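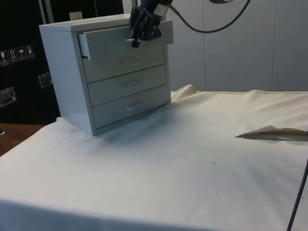 ## Slide 1: Drawers (leave it up while people sit down)

- Say hi. Thank Nele Seidel for the slot, she asked for "something with numbers" and there are fewer than she wanted.
- Point at the finger hooked behind the drawer front. Everything in the next 22 minutes is about that contact.
- Title on the program says "Do we need fingers?" My answer for drawers is still mostly no. Say so early so people can get annoyed early.

## Slide 2: What we compared

- Zunville hand, articulated fingers. Lillex parallel jaw, two flat pads. Same arm, same controller, same cabinet.
- Wikström suction cup was on the original plan. Dropped it in February after the mount cracked. Don't get pulled into a suction debate, there's a guy every year.
- 400 pulls in total, split evenly. Top drawer only. If someone asks about the lower three: haven't done them, no guess.

## Slide 3: The claim I don't buy

- Read the vendor line out loud, slowly: "human-like dexterity for everyday furniture."
- A drawer moves in one direction. You need something behind the front edge and you need to pull straight. A bent coat hanger has opened drawers in my house.
- The hand hooks over the top edge. Fine, it's a good hook. But the other fingers curl over the front too, and I can't show you that they add anything. We never ran it with them held back. We should have.

## Slide 4: Results

- Hand opened the drawer 121 times. Jaw opened it 70 times. (Pause. Yes, the hand won.)
- Now the part that bothers me. The jaw had to use the finger-pull, and those are shallow curved recesses. Look at the second drawer down on the first slide if you want to see one. Flat pads slide right off that shape.
- So did the hand win, or did the cabinet beat the jaw? A bar handle might flip the whole table. I don't know and neither does the vendor.
- Neither number is something I'd ship.

## Slide 5: Stuff that cost us time

- Cabinet is light. Pull a little off line and the whole box turns on the cloth. We scored that as a fail for both. Jollness, who lent us the arm, wanted it scored as partial. We said no.
- Cable. The loop off the wrist is long and it sags. I reran a batch after I noticed it swinging on fast moves. Means barely changed, but I would not trust anyone's force readings with a loop like that, including ours.
- Finger calibration drifts. Every morning, redo it. The jaw needed it once.

## Slide 6: What I'd want before spending money

- Hook on a stick as a baseline. Cheapest thing in the lab, and we left it out.
- Three more cabinets, at least one with bar handles and one that's bolted down.
- Someone outside our group to run the trials. I went in not liking the hand, and I picked the start poses.

## Questions

- "Price?" Send them to the vendor.
- "Would you buy one?" For drawers, no. Ask me again after the baseline.
- If it runs short, go back to slide 4 and let them argue.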